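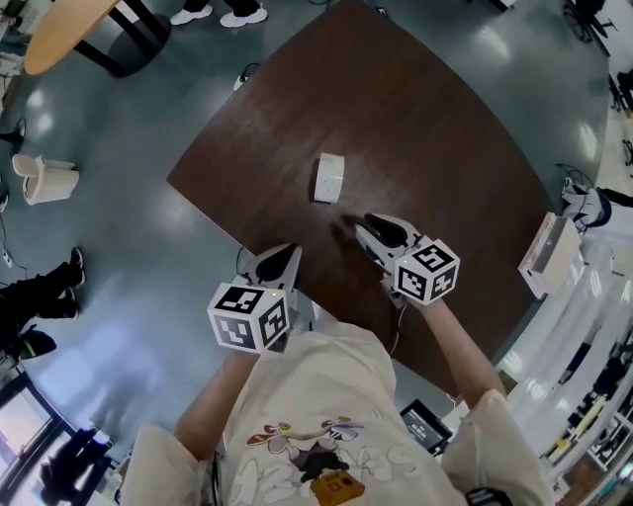
Two hand-held grippers at a table in the Komach work hall.

Category: Company News / Home Robotics

Thursday, February 23, 2023
By Melati Teoh, Komach press office

Komach today publishes its first report on household chores and machines. The question was simple: can a robot clear a table yet? Our answer is "sometimes, and slowly."

The report is based on 2,932 recordings of small table tasks, made by people with hand-held grippers. Picking up one light object is already possible for a machine. Folding, sorting and wiping remain difficult.

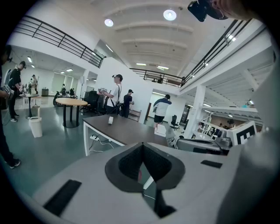
The hall from the height of a gripper, with a white roll of tape on the table.

"A child does these things without thinking. Our machine still needs much help," said Mahlet Teshome, head of research. "We do not promise a home robot for next year."

In April, Komach will begin a shop-floor trial with the packaging firm Gredirell, limited to five chores. The full report can be requested from the press office at no cost.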